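Anyone running the Firkance gripper kit? Thinking of buying

mimis_82
Has anybody put the Firkance kit (gripper plus wrist camera) on a small arm? I want it for light sorting, mostly soft stuff. The quote came in around $1000 and my boss already made a face.

tapegrid
Yep, we have it! Fruit and plate setup, fingers open wide enough that I quit worrying about the small stuff. I like it a lot — mounting took me 40 minutes.
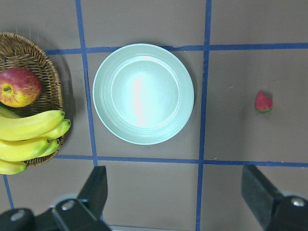
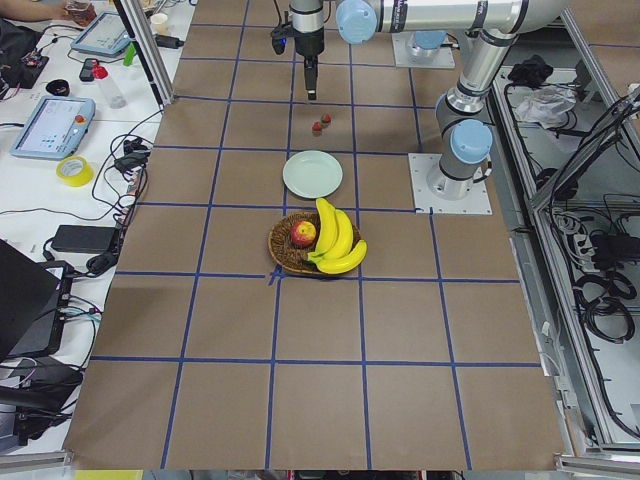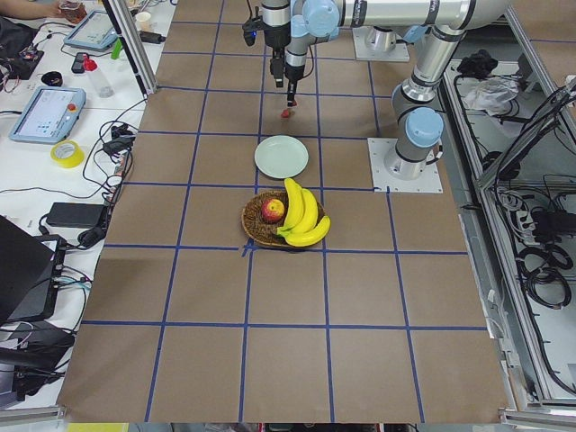 Wrist cam first, then two from the side. In the last one the gripper is over the plate with something small and red.

nisik_fan
Eh. I sent mine back. The fingers are fine, but the software is clunky and support took forever. The Nisik one was $110 more and I'd pay it again.

tapegrid
Support was quick for us, so I don't know. Software, yeah, it's ugly.

mimis_82
Ugly I can live with. Does it bruise berries?

nisik_fan
Mine did until I turned the force way down. Ask them for a trial unit first.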